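Section 5: Comparing Two Grippers on the Plate and Rack Task

By now you have both arms bolted down, powered and talking to the controller, and you are probably itching to let them pick something up. Good! The plate task is the one we always come back to at Pamero when we want to know whether a new set of fingers is any better than the old set. It looks easy and it will keep you humble for a whole afternoon.

Before you begin

Leave ordinary things along the back of the table, such as cups, saucers and toy bricks. A bare table flatters every gripper, and you want to see how the arm behaves with things nearby. Keep the middle open, though, so both arms can swing through it.

1. Park both arms with their grippers at the front edge of the table.

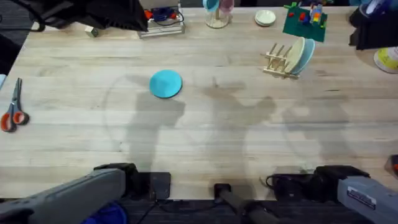 Take a moment to look along the cables too, from the wrist all the way back to the base, and give each one enough slack for a full turn of the joint. Hằng Kim on our support desk will tell you that most of the calls she gets on a Friday come down to a tight cable.

2. Open the Luver panel and choose the profile for the fingers you are testing. Set the closing force to 200 for the first run. You can work up from there in small steps, but please don't go past 500 with dishes.

CAUTION: Keep your hands off the table while either arm is enabled. The stop button should be within reach of whoever is running the test, and that person shouldn't be the one taking notes.

3. Move the arm to the plate and close on the rim. Squared-off fingers like a rim best when it meets them straight on, so take your time turning the wrist.

4. Bring the plate up to the rack nearly edge-on, switch to the wrist camera, and line up the plate with its slot before you lower it. The table camera is lovely for the big moves, but it can't help you much with the last little bit.
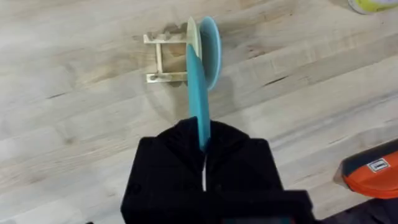 5. Open the fingers slowly, wait for the plate to settle, and only then back the arm away. If the plate comes along for the ride, close again and lower it a touch further.

6. Repeat with the other finger set, using the same plates, the same rack position and the same starting pose. Save each run under its own name in Tanen (Hüsnü Karakaya once saved an entire March of trials as "test", and we are still sorting them out).

Note: The log holds 3000 entries before it starts writing over the oldest ones, so export it before you change fingers.

Checking from the table camera

Use the fixed view to compare how far each finger set lets the plate tilt during a carry. A little tilt is fine. If the angle changes while the arm is moving, raise the force one step and run it again. 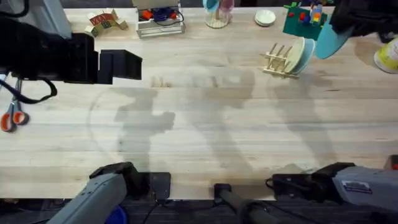
Figure 5. Plate held in the right gripper, over the table beside the dish rack.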